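Tedville Young Readers
Home Topics Food Science How Things Work Ask Us
2 Sep 2023
By the Beddoe Explainers desk
Reading time: 4 minutes

Why do snacks come in wrappers?

Most snacks have a wrapper of some kind. Crisps come in bags, biscuits come in packets and sweets are often wrapped one by one. You pull the wrapper off and put it in the bin, so it is easy to forget that someone had to design it.

A wrapper has several jobs. The first is to keep air out. Air has a gas in it called oxygen, and oxygen slowly changes the fats in food so that they taste stale. Air also carries water. A biscuit left on a plate takes in some of that water and goes soft. A cake does the opposite. It starts off moist, loses water to the air and goes hard. A sealed bag slows down both of these.

The wrapper also keeps out dirt, insects and germs. Germs are too small to see, and some of them can make food go off or make people ill.

See-through or not?

Clear wrappers let you see what you are buying. Baked snacks are often sold this way, in small bags that each hold one piece or a few. If you open one bag, the rest stay sealed.
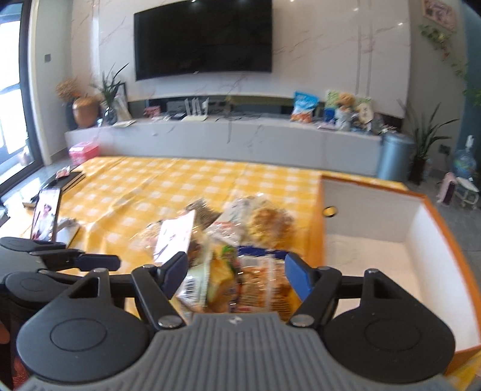
The trouble with a clear bag is that it lets light in. Light can fade colours and spoil some oils, which is why many crisp packets have a shiny layer inside. Clear bags are better for food that will be eaten fairly soon, or that is kept in a cupboard or a box with a lid.

What are the stripes for?

A barcode is a row of black and white lines, some thick and some thin. The scanner at the till shines a light on it. White parts bounce a lot of light back and black parts bounce back very little. The scanner turns this pattern into a number, and the shop's computer looks the number up to find the name and the price.

The price is not hidden in the stripes. It is kept in the computer. If a shop changes a price from 37p to 40p, it does not need to print new wrappers.

Barcodes can be printed on the wrapper itself or on a card or label. Some wrappers have the same pattern printed over and over, because the plastic film comes off a long roll and is cut up later.

How do you wrap a sausage?

Some sausages are sold ready to eat, inside a tight tube of plastic film. The film is made into a tube, the soft filling is pumped in, and the ends are squeezed together and closed. Small metal clips are often used for this. The sausage is then cooked inside its film, and the heat kills germs. The film stays shut afterwards, so new germs cannot easily get in.

You have to take the film off before you eat the sausage. Ask an adult if it will not tear, and never bite a metal clip.

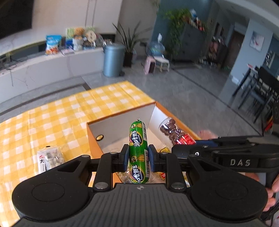
Pictures on wrappers do a job too. A cartoon on the front can hint at the flavour, and it helps people who cannot read the words. Bright colours such as red, yellow and green are easy to spot on a shelf. Remember that a friendly face does not tell you whether a food is good for you. For that you need the small print, where the ingredients are listed. In this country the biggest ingredient by weight comes first.

Jars and boxes

A jar suits small pieces that you do not eat all at once, because the lid can go back on. A plastic jar is lighter than a glass one and less likely to break if you drop it. Boxes are good for keeping lots of little packets together.

Try it yourself

You need 2 plain biscuits and a food bag that seals. Put one biscuit in the bag, press out the air and close it. Leave the other on a plate. Wait four days, then snap each one in half – listen as well as look. Do not eat the one from the plate.

More topics: Why bread goes mouldy | How a fridge works | Where does plastic go?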